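Grundar – bases para copos e chávenas

Referência 2989

As bases Grundar servem para pousar copos, canecas e chávenas em cima de mesas, secretárias e bancadas. Vendem-se à unidade ou em conjunto de 6, em dois formatos: redondo, em castanho, e flor, em bege claro. Os dois formatos podem ser misturados no mesmo conjunto, desde que isso seja indicado na encomenda.

A base redonda é a mais procurada para escritórios e salas de reunião. Aceita canecas de fundo largo e ocupa pouco espaço quando se empilha. A base em flor tem o contorno recortado e agarra-se facilmente por uma das pétalas, mesmo com a mesa cheia. As duas têm a mesma espessura, e os copos ficam à mesma altura quando se usam lado a lado.

O tom do castanho varia de lote para lote. Quem precisar de completar um conjunto antigo deve enviar uma base usada, que será comparada com o stock antes da expedição.
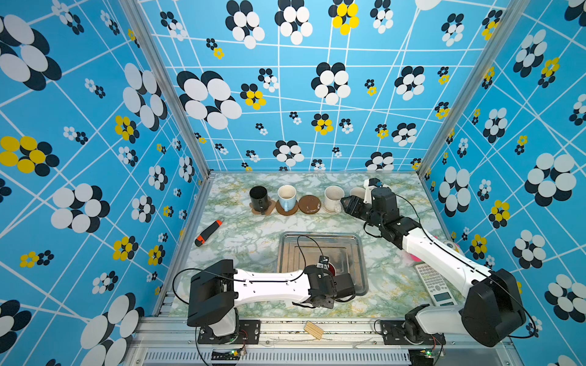 Manum | Departamento de Mesa e Escritório

Na fila de trás, o copo preto está sobre a base em flor e a caneca azul-clara, branca por dentro, sobre uma redonda. A base redonda ao lado está livre e mostra algumas pintas claras na superfície. A caneca branca de vidrado salpicado assenta num pires branco pequeno. Nem os copos e canecas nem o pires fazem parte da referência 2989.

Utilização

Colocar a base numa superfície plana e limpa. Em tampos polidos ou com padrão de mármore, passar primeiro um pano seco para tirar grãos de areia ou restos de açúcar, que podem riscar o tampo quando a base é arrastada. Não usar como descanso para tachos ou frigideiras.

Limpeza

Pano húmido com uma gota de detergente neutro, e secar logo a seguir. Não vai à máquina de lavar loiça nem deve ficar de molho. As manchas de café saem melhor no próprio dia. Para as mais antigas, repetir a limpeza duas ou três vezes e deixar secar na vertical entre cada uma.

Encomendas

Conjunto de 6 bases: pode ser só de redondas, só em flor ou misto.
Unidade avulsa: disponível nos dois formatos.
Caixa para revenda: 200 unidades, de um só formato.
Prazo de expedição: 7 dias úteis para conjuntos e unidades. As caixas para revenda têm prazo confirmado por escrito.

As encomendas para empresas são feitas através da plataforma Datosbridge, com a referência 2989 seguida da letra R (redonda), F (flor) ou M (misto). Em novembro o prazo das caixas costuma alargar, e convém fazer o pedido com antecedência.

Trocas aceites com as bases por usar e na embalagem de origem. Os conjuntos mistos trocam-se completos.

Os pires e as canecas estão na página da linha Khương, com preços e medidas próprios.

Contacto para revenda e amostras: Dorin Husar, Departamento de Mesa e Escritório.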